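The Prornside Repair Evening, in Pictures and Complaints

Posted by Haris Satti, 2026-09-18

Gallery 9 in our series of evenings in the Prornside hall, where people bring in things that have stopped working and we try to stop them from getting worse. The theme was old desktop computers. The turnout was good, the coffee was the usual, and one person arrived with a toaster and stayed to the end anyway.

Zarmeena Abbasi ran the main table. She has been taking PCs apart longer than I have been losing the screws from them, and she has firm views on both activities. I took the notes, which means any spelling mistakes are mine and any technical ones are hers.

Only one picture made it onto the page this time, so the captions will have to work for a living. I've kept them in the order of the evening.

Opening the case
Every maker has its own idea of how a side panel should come off. Some slide, some swing, some have a hidden catch that you find by swearing at it. Lay the machine flat, unplug it, and hold the power button down for a few seconds. Then put the screws in a cup. A real cup, please – the lid of your coffee does not count.

The dust
We had two brushes and a can of air, and they were all busy. The oldest machine of the evening gave up a gray felt mat that could have been sold as a coaster. Hold the fan blades still while you clean them, and take the whole business outside if you value your neighbors.

The label nobody could read
The sticker inside one lid had faded down to a single number, 1716, and a smudge. We spent a good while arguing over whether it was a model, a date or somebody's locker. Zarmeena wrote it on the whiteboard with a question mark, where it remains. If you know, write in.

Memory
Most of the "slow computer" complaints ended up here, sooner or later. Memory is the one upgrade that most people can manage on their own, provided they check which kind the board takes before they buy it. Trollia, the secondhand shop on the corner, will let you bring the old module in and compare. Pesura will sell you the wrong one with a smile and a no-returns policy.

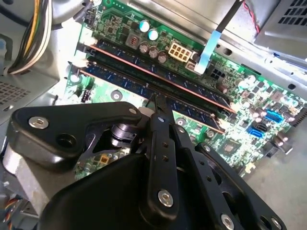 The notch in the bottom edge of a module only lines up one way around. If it doesn't want to go in, turn it before you lean on it. Open the latch first, press down evenly at both ends, and listen for the click. A stick that is seated at one end and hopeful at the other is the most common reason for a black screen and a worried phone call to me.

Closing up
Cables away from the fans, panel back on, screws out of the cup. I had 2 left over. Zarmeena had none, and mentioned it.

The next computer evening is in May, with a laptop table if Lý can lend us the small screwdrivers again. Bring your own cup. Toasters by arrangement.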